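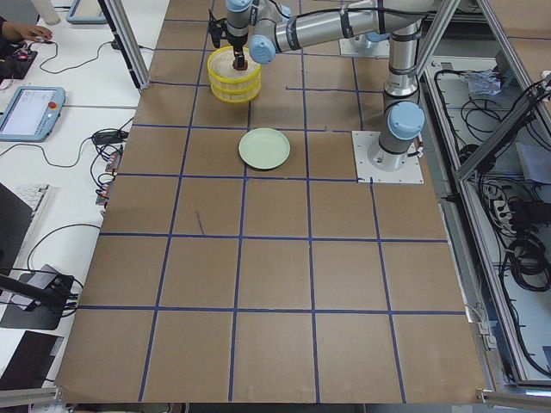
By the Tromville Compost Trial
Posted Jul 2, 2024 in Calls and Notices
Filed under: home, garden, waste

Wanted: 32 households willing to bury some bags and tell us what happens

If you buy the green bags for your kitchen scraps, you have read the words "home compostable" on the roll. You may also have dug one out of your heap a year later, still holding its knot. We have heard that story often enough to want to check it, and we have heard the opposite story too, usually from people who are pleased with their heaps and tend them like pets.

We are looking for households in and near Tromville to test two kinds of bag in ordinary backyard compost, starting in August. You don't need to be good at composting. We would like a fair number of people who are bad at it.

What we are testing

The two bags are the Ovex kitchen liner and the Guérin scrap bag. Both are sold in our local stores and both say they will break down at home. Each company has a leaflet with a chart on it. The charts look fine. What they leave out is what kind of heap was used, how often it was turned, how warm it was kept, and who decided that the bag was gone. "No visible trace" means one thing to a person with a sieve and another to a person glancing over the side with a flashlight.

We wrote to both makers to ask. One sent the leaflet again. The other sent a longer leaflet.

Maybe the bags work as claimed. If so, we will say that, in the same size type we would use to say they don't. Our own guess is that it depends so much on the heap that the words on the roll tell a buyer very little, but that's a guess, and some of us have already bet lunch on it.

Who can take part

You need an outdoor compost heap or bin that is already going, with something rotting in it now. Any size will do. Plastic bins, wire cages, pallets, tumblers and plain piles behind the shed are all welcome. You should live in Tromville, Haletberg or the farms between the two, and you should expect to stay at that address for the length of the trial, which is a full year.

Renters are fine if the landlord is fine with it. Shared gardens can sign up as one household, provided one person agrees to be the contact and the rest agree to leave the marker stakes alone. That second part went badly in our trial run.

You can't take part if you work for, or sell for, either bag maker. Please don't sign up if you have already made up your mind and want the trial to prove it. We can't screen for that, so we are asking nicely.

What you would do

We give you mesh sleeves with bags inside, half of them Ovex and half Guérin, marked by color so that you won't know which is which. You fill the bags with your own scraps, tie them, put them back in the sleeves and bury them in your heap. After that, treat the heap the way you always do. If you turn it every week, turn it. If you forget it exists until spring, please forget it exists until spring, apart from the checks below.

Once a month you fill in a card. It asks what you added, whether you turned the heap, and whether anything got into it (raccoons, dogs, children). It takes a few minutes. Every third month you pull one sleeve of each color, shake it off, seal it in the tub we supply and leave it on your porch for pickup.

Don't rinse the sleeves. Don't pick at the bags to see if they tear. Don't add a starter powder you have never used before out of a wish to help. And if you miss a month, leave the card blank. A card filled in from memory is worse to us than no card.

What you get

There is no payment. You keep the tub and the mesh, and you get a copy of the results before they are posted, along with the numbers for your own heap set beside everyone else's. We can't offer free bags for life, and we wouldn't take them from the makers if they were offered.

Neither company is paying for this. The money comes from a small grant from our members and a plant sale. It covers sleeves, tubs, postage and gas for the pickups. It doesn't cover a lab, and that limits what we will be able to say. We can weigh what is left and look at it under a decent lens. We can't tell you what is in the soil afterward, and we will be suspicious of anyone who quotes us as if we had.

Thirty-two heaps is also a small number. It should be enough to show a large difference between the bags if there is one. A small difference could easily be luck, and we'll report it that way.

Questions we keep getting

Will you say which towns the worst heaps are in? No. Heaps are listed by number only.

Can I put meat scraps in the bags? Only if you already compost meat.

My bin is full of ants. That is fine. Write it on the card.

Can I drop out? Yes, at any time, without giving a reason. We would like the sleeves back, in whatever state they are in.

How to sign up

Send a letter or postcard to Tromville Compost Trial, PO Box 1662, Tromville. Tell us your address, the kind of heap you have, how long you have had it, and how often you turn it in real life. Please be truthful on the last one. If more people write than we have sleeves for, we will draw names within each type of heap, so a well-kept heap gives you no edge.

Sleeves go out in August. If you haven't heard from us by the end of that month, you weren't drawn, and we'll keep your card in case someone drops out.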